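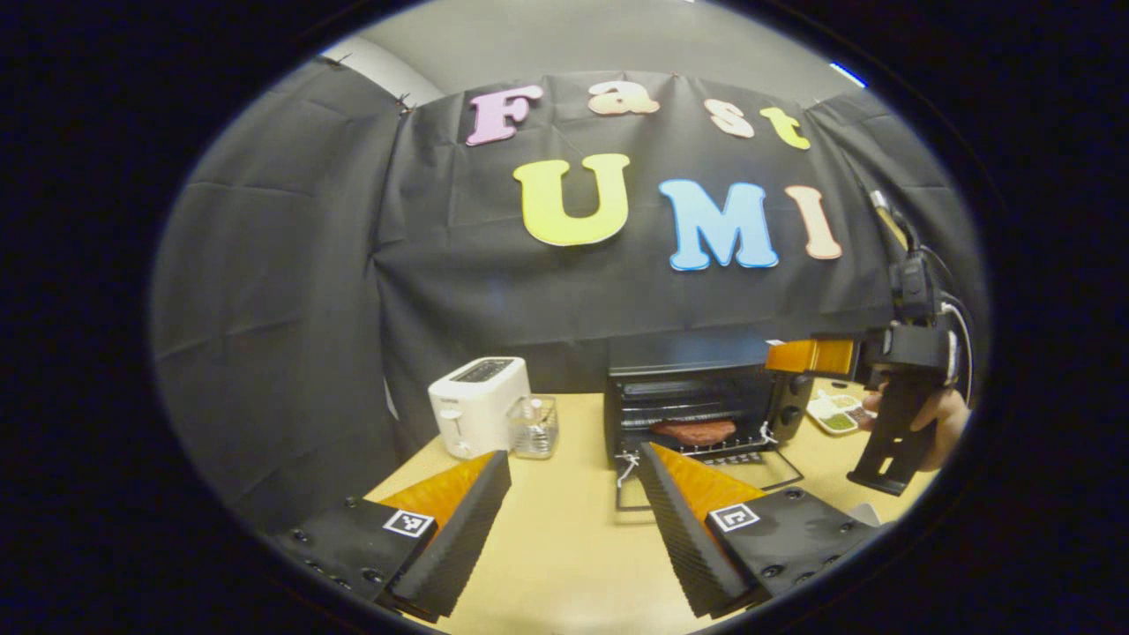

A patty on the rack of a countertop oven, door down, with a toaster for company.

Dulville, 7th May

SMALL OVENS GET A DAY OUT

Fidura, the Dulville shop for people whose kitchens are mostly corridor, will give over its front room this month to cooking on a single table. Cillo Suppers runs for 4 evenings and asks what a household can manage with a toaster, a toaster oven and no hob at all. Quite a lot, as long as the household likes toast.

The idea dates from February, when the shop put a question to its customers about their worktops. Some 200 replied, many at length and a few in capitals. The commonest complaint was having nowhere to put the bread.

Each evening takes 20 guests. On the menu are burgers, cheese on toast and a baked apple that has been through several drafts. Mugo, the bakery next door, is supplying the buns and has asked us to say that they are not meant to be that shape.

Tickets are on sale at the Fidura counter and include supper. Seating is on stools. Guests who want their burger well done are advised to come early.

ENDS

Press enquiries: the Fidura counter, Dulville, during shop hours.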